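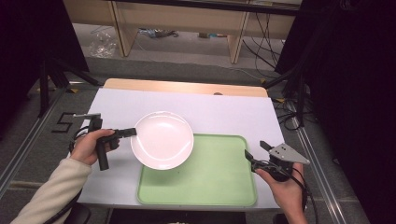
Home Course notes Labs Readings Contact

Lab handout 4: Collecting demonstrations by hand
2022-04-06 — Kenna Niven
6 min read

4.1 Two ways to demonstrate

In remote control the operator drives the arm and watches the result. Every recorded motion is one the arm has made, so reach and joint limits are respected from the start. It is slow, and contact is hard to judge.

With hand-held grippers the operator carries the jaws directly. Motion is faster and closer to ordinary handling, but the record holds only jaw pose and jaw opening. Whether an arm can follow it must be checked later (section 4.4).

4.2 Task definition

Plate and tray, two hands. The plate may start anywhere on the table, including partly on the tray. It ends flat inside the tray rim. A plate resting on the rim is a failed episode — keep the file and label it.

4.3 Procedure

Hold both grippers still for a moment before the first motion. Bring the jaws to opposite sides of the plate before closing either one. Lift, move and lower at an even pace. Open both jaws fully, back away, hold still again, then stop the recording.

Keep cables clear of the jaws. Do not steady the plate with a finger; a contact the gripper did not make cannot be reproduced.

Each pair records 18 episodes. Change the starting position of the plate between episodes and leave the tray where it is.

4.4 Replay check

Run the Wito script on each file. It reports unreachable poses and jumps in tracking. In the Buchanan set, 16 of 289 episodes were rejected at this step, mostly for wrist angles near the table surface.

Send labels and rejected file names to Torquil Moncrieff before the next lab.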